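[keeping-food] Re: Green bags, discs and the rest of it
Date: 4 December 2023

On the list a couple of days back, someone wrote:

> Has anyone tried the Zellus produce bags? My sister-in-law swears by
> them and says her oranges last 70 percent longer. She also puts one of
> those Fudisero discs in the crisper drawer. I'm tempted because we get
> a big box of citrus every winter and always end up throwing some out.
> Also, is it true you should never keep apples anywhere near oranges?
> I have them all together right now and feel like I'm doing it wrong.

Seventy percent longer than what? I'd want to know that before I spent a dime. Longer than in a fruit bowl over the radiator? I could beat that with a paper sack and a cold porch. If your sister-in-law moved her oranges from the counter to the fridge the same week she bought the bags, and I'd bet she did, then I know what made them last and it came with the house.

I did try the Zellus bags, last January. Nineteen dollars for a set, and they felt like any other plastic bag to me. I split a box of navels, part in the bags and part loose on the same shelf. The bagged ones got moldy first, probably from the moisture. Could have been a bad batch of fruit. One box doesn't prove a thing, which is more or less my complaint about everybody else's proof too.
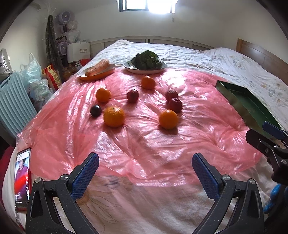
On the apples question, there's a real thing buried in there and then a lot of fuss piled on top. Apples do give off ethylene, and so do ripe plums, and it will hurry along a green banana or turn your lettuce spotty. Oranges don't ripen any further once they're picked, so there's much less for the gas to hurry. It can take the green out of the peel, and I've read it doesn't help with decay over a long stretch in a closed room. But look at fruit laid out the way it is in that first picture, oranges and apples and a plum or two all on one sheet of pink plastic with open air over them. Nothing is building up there. A sealed drawer for a month, sure, separate them. A few days out in the open, I wouldn't lose sleep.

The Fudisero disc is supposed to soak up that same ethylene. Maybe it does. There are materials that will do it, and packing houses use them. What I can't find is how much a disc that size takes up before it quits. The package says eight weeks. Does that hold for a drawer with three apples in it, or a drawer stuffed full? They don't say, and the color patch that tells you when to replace it looks to me like it would change on schedule if you left it in a sock.

As for what I'd do with a big box of citrus, it's dull stuff. Go through it the day it comes. Pull out anything soft, and anything with a split or a scrape, and eat those or juice them. Put the rest somewhere cool with some air moving. Check it every few days.
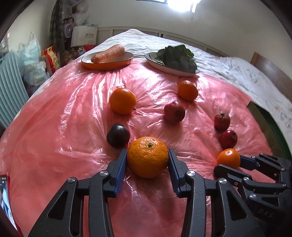
A large orange, stem end up.

I see Bosum now sells a "citrus wipe" to clean the wax off before storage. Please don't. The wax is there to slow down water loss, and scrubbing it off so the fruit can "breathe" gets you a shriveled orange with a clean conscience. Wash it when you're ready to cut it.
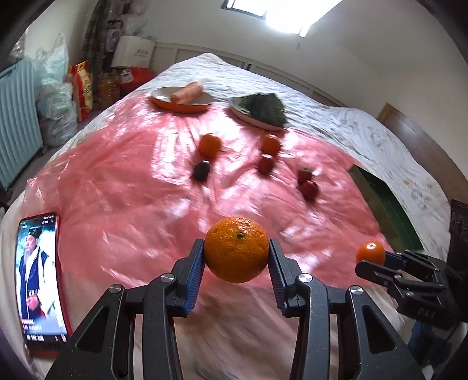 Mandarins and tangerines are a separate case and I wish the storage charts would quit lumping them in with navels. The loose-skinned ones dry out and go puffy on me long before a navel does, and they bruise if you look at them hard. When I sort, I go by the stem end first. You can see the small dark scar near the top of the big mandarin in the last picture, and on mine that spot is where the trouble often starts. A dry scar is fine. If it gives when you press it, that one goes in the eat-now pile whatever the rest of the dimpled peel looks like.

Since three or four people have asked me off-list about what's worth paying for, my own short version:

1. A cheap fridge thermometer. Yes. My drawer was running a lot warmer than the dial claimed.

2. Shallow trays, so the fruit isn't stacked deep and you can see the bottom layer. Anything will do, cardboard included.

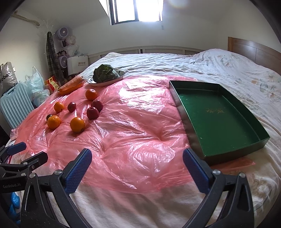 3. The Strömberg vented crate. It's well made and it stacks. It is also a box with holes in it, priced like furniture. If you find one secondhand, fine.

4. Bags, discs, wipes. No, until somebody shows me two halves of the same box, same shelf, same dates, and writes down what got thrown out.

If anyone here has done that with the discs I'd like to see the notes, including the boring ones where there was no difference. I still have most of a set of Zellus bags if you want to try them, just pay the postage.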